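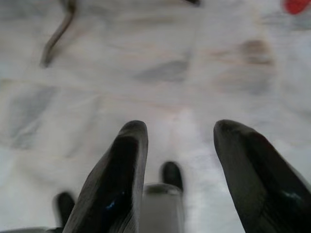

By Nadhirah Sinaga
Homes and kitchens writer

I'd been in Mosside all of four minutes before I was told off for putting my bag on the worktop. Quite right too! Mrs Esquivel has been waiting nearly 30 years for a pale worktop and she isn't having my bag on it.

"Sorry," she said, hanging it on the back of the door for me. "I was never like this with the old one. You could have parked a bike on the old one."

The old one was dark green, chosen by whoever had the house before, and she loathed it from the start. It ate the light, she says, and you never knew if it was clean until your sleeve stuck to it. So when she finally rang Vusance, the small firm that did her sister's kitchen, she had one instruction for them, and that was pale.

"They sent me 9 samples," she told me. "Nine! I had them along the windowsill for weeks, all of January, and I kept moving them about. Some went pink in the evening. One looked like a hospital."

She went for the one called Mano, an off-white with a soft grey mottling to it, and I can see why (I've been quietly pricing it up for my own place ever since). It's a gentle sort of pattern. You get a bit of cloudiness and then it fades off again, so your eye doesn't land anywhere in particular.

I asked whether pale had been a mistake, what with tea and turmeric and everything else that goes on in a kitchen. She gave me a look.

"People kept saying that to me. My brother said it'd be ruined by Easter. But I wipe it down at night with a cloth and a drop of washing-up liquid, and that's my whole routine. Curry gets its own board, mind you."

Was it expensive? The worktop came to £800 fitted, and she kept all the old cupboards to pay for it, just with new handles. She'd budgeted for a new sink as well and then decided the old one had years left in it.

What she talks about most, though, is the baking. She rolls pastry straight onto the surface now, which she'd never have done on the green, and she got quite carried away telling me about it, waving a rolling pin as she went. "I can see what I'm doing! I can see where the flour is and where it isn't. I was making pies half blind before."

I did get a slice of one, cheese and onion, and it was lovely. We ate it standing up, on plates, with the plates on mats. I asked what was next on the list and she pointed straight down at the lino.

"That's green as well," she said. "I've already rung them."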